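Wekent 零食袋项目 三月进展报告
致:Leokadia Duda(Clastholm 小额资助)
抄送:Hubert Wróbel
状态:进行中,装袋环节基本定型,贴标还没定

Leokadia 好,赶在下午四点前发给你,格式没怎么弄,见谅。按上次说的,先写做了什么,再写钱,最后写卡在哪里。照片放在前面。
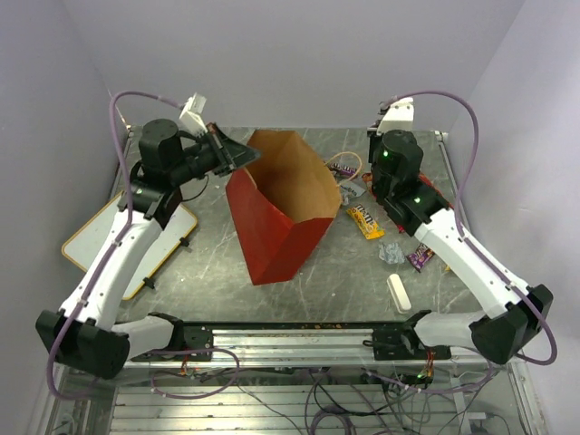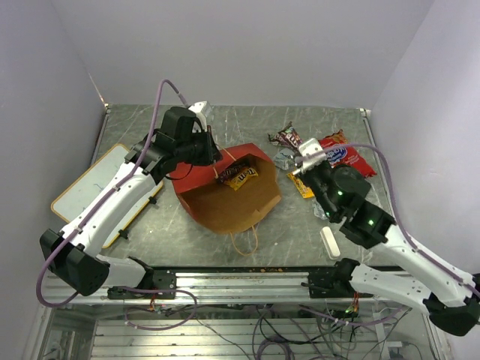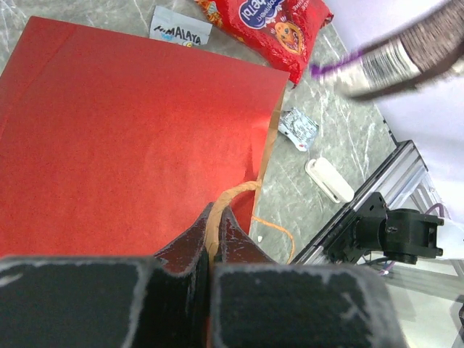 红色纸袋,桌上的零食。

一、这个月做了什么

袋子定了。红色外面、牛皮纸里子、纸绳提手的那一款。之前纠结的白袋子放弃,理由上次电话里讲过,印字好看但是一蹭就脏,学校那边小孩拿着走一路,到家基本没法看。Hubert 也同意。样品放了一周,提手没脱胶,底部折痕处有一点点发白,可以接受。

尺寸用中号。小号试过,薯片一放进去就满了,别的只能硬塞,袋口合不上。大号又太空,东西全滑到一个角里,拎起来歪的。中号刚好,前提是薯片竖着放。

装袋顺序。改了两回,现在定成:
先薯片,竖放,贴着袋子宽的那一面
再巧克力豆小包,靠另一侧
再条状的糖果棒,插在中间空隙
卡片最后放,朝外,能看见字

原来是反过来的,小东西先放,薯片压在上面。问题是薯片鼓,把小包全顶到底下去了,打开的人第一眼只看到一包薯片,以为就这一样。现在的顺序慢一点,但是收到的人反应好得多。Suvbridge 那边的老师专门写了邮件说这个,原文我转给你过,没收到的话告诉我。

口味清单。甜的为主,咸的只留薯片一种。坚果类要分开装,这个是硬规定,见下面第三部分。太妃糖取消了,粘牙,家长有意见。果汁本来想加,太重,纸绳吃不消,提手那里会勒进去。先不加。

装袋台子。用灰色大理石纹的那张,擦起来方便,糖渣、包装碎屑一抹就掉。缺点是滑,纸袋躺着放的时候会跑,站着放又容易倒。目前的办法是袋口撑开以后一只手扶着,另一只手放。笨办法,但是管用。想过在台面上贴防滑垫,Hubert 买了一块回来,颜色太花,看久了眼睛疼,退了。下个月再找素色的。

小白板也继续用,黄木框那块。当天装什么口味、缺什么,写上去,收工擦掉。比群里发消息强,群里没人翻。

二、数量和钱

本期计划 100 袋,全部给 Suvbridge 的两个放学后小组。袋子、零食、卡片、纸绳备用件都从这一笔里出。总额 3000 不变,没有超。钱花得最多的是零食,袋子比预想的便宜,因为 Piątek 那家给了老客户价,而且运费跟上一单合并了。

省下来的一小部分,想挪去买卡片用的厚纸。现在的纸太薄,放进袋子里跟薯片包一摩擦就卷边,边角全是毛的。这个需要你点头,不点头就不动,先按原来的科目记着。

票据 Hubert 在整理,有 2 张是手写的,商店的机器那天坏了打不出来。他拍了照也留了原件。你们财务如果不认手写的,请早点说,我们好去换。

人工没有记账,都是自己人的时间,跟申请书里写的一样。

三、问题和延误

过敏标注。这是目前最大的一个。申请书里写的是每袋贴一张成分说明,实际做起来,成分表太长了,一张小贴纸放不下,字缩小又看不清。现在的临时做法:含花生的和不含花生的完全分成两批,不同时间装,中间把台面擦干净,袋子上用不同颜色的绳结区分。但是绳结这个办法我自己不太放心,收到的人不一定知道颜色什么意思。打算改成卡片背面印大字,只写“含花生/坚果”和“请看包装”。Leokadia,这一条请你务必看一下,行不行给个准话。

另外,不含花生那一批能选的东西少,两批看起来不一样丰富。小孩会比。Hubert 的意思是两批都按少的那批来配,公平。我觉得可以多找几样水果软糖补上去。还在吵,下周前定。

包装破损。到货的时候有几包压皱了,外包装皱但没破,能吃。皱的我们不装进袋子,放在一边,留着试袋子的时候用。试袋子反复拿进拿出,好的也会弄皱,所以干脆固定用那几包。不要算进成品里,特此说明,免得盘点对不上。

提手。纸绳扭得紧的没问题,松的那种一提就散。已经跟 Piątek 说了,下一批只要紧的。他们答应了,口头的,我再补一封邮件确认。

装袋耽误了 6 天。原因是卡片印错,学校名字少了一个字母,全部重印。是我校对的,我的问题。重印费印刷店和我们各担一半,已经包含在上面的数里,没有另外要钱。下次校对两个人看。

收纳。台面上东西一多就乱,薯片、糖果、橡皮、白板全挤在一起,拿错过口味。现在的规矩是:没开始装的放右边,袋子在中间,白板在左边,别的不许上桌。还没有做到百分百,但是比月初好多了。

四、收到的反馈

试装的几袋先给了 Suvbridge 的老师看,没给孩子。意见主要是这些:
红色好看,有过节的感觉,不过希望平时也能用,所以袋子上不要印节日的字
提手长度合适,小孩可以挂在手腕上
袋口能不能封一下。有一位担心路上掉东西
卡片上的字太客气了,像银行寄来的,改得活泼一点

封口的事在想。订书钉不行,扎手。贴纸可以,但是撕的时候会把红色那层纸带下来一块,很难看。也许用夹子,木头的小夹子,还能留着玩。价格还没问到。

卡片文字 Hubert 重写了一版,短多了,我附在邮件里。你要是觉得哪里不合适直接改,不用跟我们商量。

五、接下来

四月上旬:过敏卡片定稿,厚纸如果批了就下单
四月中:两批分开装完,先装不含花生的
四月下旬:送到 Suvbridge,分两次送,车小,一次放不下,叠起来又怕压
之后:收反馈,写结项报告

需要你那边定的事,再列一遍,怕你没时间看上面的:
过敏标注改成卡片背面大字,可不可以
省下的钱能不能挪去买厚纸
手写票据认不认

其它的我们自己能解决。还有一个小事,申请书里项目名称写的是“零食礼包”,我们现在对外都叫“零食袋”,结项的时候要不要统一回去?我都行,看你们系统怎么登记的。

上个月报告里有一处错别字,“纸绳”写成了“纸蝇”,Hubert 笑了半天,已经改好重新上传,旧版请删掉。这一份估计也有,来不及在看第二遍了,四点要去取纸袋。

有问题打我电话,下午在外面,邮件回得慢。Hubert 晚上在,找他也行。

Wekent 零食袋项目组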